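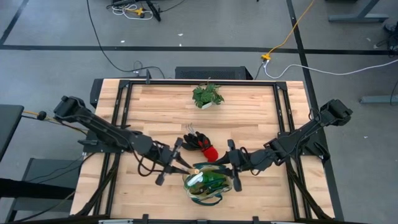 Why Gardeners Keep Their Tools in a Bag

Gardening is the hobby of putting something small in the ground and then worrying about it. To do this properly you need a few tools. To find those tools again next time, you need somewhere to keep them, and a surprising number of grown-ups have never got as far as this second step. They own several trowels and can find none of them.

The answer is a tool bag. It doesn't have to be grand. At the Unoma garden club in Clidstead, where this page was written, the favourite kind is made of see-through plastic with green handles.

Why see-through?

Suppose you want your gloves. With a cloth bag, you put your hand in and feel about until you meet something sharp. With a clear bag you have a look first. You can also see when something is missing, such as the one thing you came out for.

Plastic has another good point, and that is mud. Soil is a mixture of tiny bits of rock, rotted leaves, water, air and a great many creatures too small to see. It is wonderful stuff and it belongs outdoors. It will wipe off plastic with a damp cloth. It will not wipe off your school bag, as one member from Drivham could tell you.
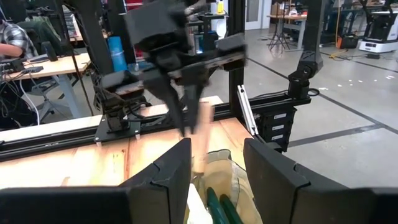
Clear sides, with a pair of green handles showing inside.

What goes in?

A hand rake is a good start. It is a big rake that has been shrunk, with a short handle and a few metal prongs called tines. The tines break up hard lumps of soil so that water can get down to the roots. Roots are doing most of the work in any plant, and they get very little of the attention, owing to being underground.

Next, gloves. They keep thorns and stings away from your skin. Gloves come in pairs when you buy them and seem to become single soon afterwards. Tuck one inside the other before you put them away.

You might add a trowel, a ball of string and some plant labels. Write on the labels in pencil. Pen fades in the sun, and by June you will be the proud owner of a row of mystery vegetables.

What about the plant?

The plant stays out of the bag. Leaves bruise easily, and a pot that tips over will share its soil with everything else you own. Stand it well back from where you are packing. Plants need light, water and air, and a bag full of rakes is short of all three.

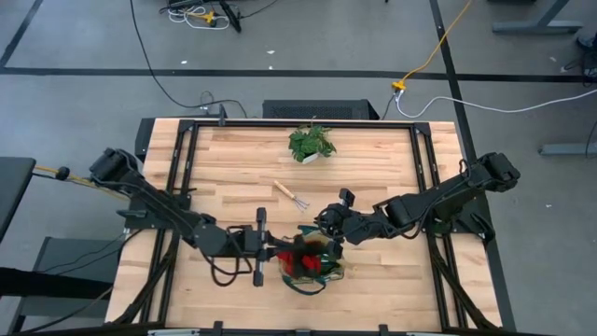
A hand rake with a wooden handle, near a potted plant.

How to pack

Clear a space on a table before you begin. Knock the soil off the metal parts, then wipe them dry, or they will rust. Rust is what happens when iron, water and oxygen get together, and it takes much longer to remove than it does to prevent.

Put long things in first with the metal ends pointing down. A rake packed tines-up is a nasty surprise for the next hand. Soft things such as gloves go on top. Then lift the bag by both handles. Using only one makes it swing open like a mouth, and you can start again from the beginning.

The Unoma club packs up at four o'clock, which gives everyone 2 minutes to do a job that needs ten.

Words to know

Tine: one of the prongs on a rake or fork.
Cuff: the part of a glove that goes round your wrist.
Rust: the crumbly orange-brown stuff on old iron.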